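How We Promoted a Small Workshop With Short Videos
Student project report, Digital Communication, second year
Written by Trinidad Belmonte, with Njål Bråten and Sunita Pathak
Supervisor: Gunnel Rustad

Why we chose this subject

When Gunnel first asked each group to find a real organisation and run its social media for one term, the three of us spent rather a long time arguing in the canteen. Njål wanted a café, because cafés are easy to film and there is usually cake. Sunita wanted something harder. In the end it was Sigrun Söderlund at Jutton who answered our email first (and so kindly, too!), and that settled it. Jutton is a small technical workshop which runs evening courses for adults, and it had an account on one photo app with hardly anything on it.

Our question was a simple one. If a small place like this has only a few hours a week for social media, should it spend them on short videos or on picture posts with a proper caption?

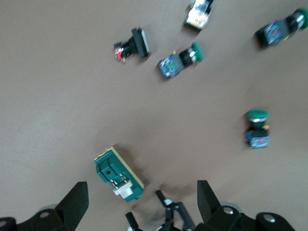 We began by reading what other people had written about posting times, length and captions. A lot of it disagreed with the rest, and much of it was plainly written to sell something, so we decided to keep our own rules and stick to them all term. Every Monday we met after lunch, planned the week and shared out the jobs. Sunita wrote the captions, Njål edited, and I looked after the replies and the numbers, which I grew very fond of.

What we did

We split the term into two halves. In the first half we put out picture posts only, each with a caption of a few sentences and the same small set of hashtags. In the second half we put out short videos only, all of them under half a minute, with the text on screen so that people could follow along on the bus with the sound off. We posted at seven in the evening throughout. Changing the hour as well would have left us guessing afterwards.

For planning we used Boström, a shared calendar that the department already had, and for editing we used Gutulard, which Njål knew from school. It took me a good while to learn and I lost one whole video by closing the wrong window, but he was very patient about it and we made it again the same evening.

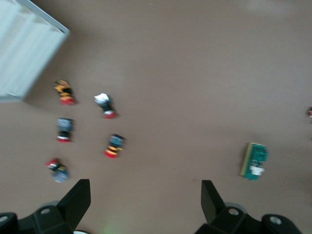

We also agreed with Sigrun that she would see everything before it went out. I'm glad we did this, even if it slowed us down at times. She changed very little, but the words she did change were the right ones. We had written "beginners' class" over and over, and she told us that many of her students have worked for years and don't care to be called beginners. After that we wrote "evening class" and the comments became noticeably friendlier.

What we found

The best picture post of the first half reached 700 people. The best video of the second half reached 3000, and we were so pleased that we rang Sigrun straight away. The next best video reached 2613, so it didn't look like pure luck.

The rest of the results were more mixed. The picture posts were saved and passed on more often for each person who saw them, and nearly all the real questions (what does it cost, is there parking, can I bring my daughter) came under pictures. Under the videos we mostly got hearts and thumbs. Sigrun cared far more about the questions, as you might expect from someone with places to fill.

We should be open about the weak points. The second half of the term fell closer to the start of the new courses, when people would be looking anyway. The account had also grown a little by then. Hiteck, a shop in the same street, shared one of our videos with its own followers, and we have no way of taking that out of the figures.
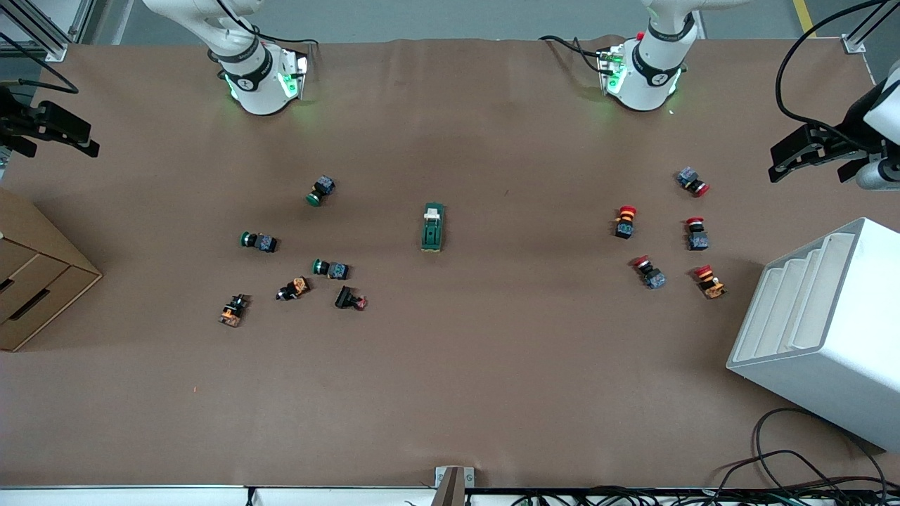 What we would do differently

Gunnel suggested in May that we should have mixed the two kinds of post week by week, and she is quite right. We would also answer comments sooner. Some waited over a weekend, and a person who asks about parking on Friday night may well have signed up for something else by the time they hear from us.

Our advice to Jutton was to make one video every other week, keep the picture posts going in between, and put the price and the address in every caption. Sigrun has asked Sunita to stay on over the summer to help with it, and the login details and the calendar were handed over to the two of them at our last meeting.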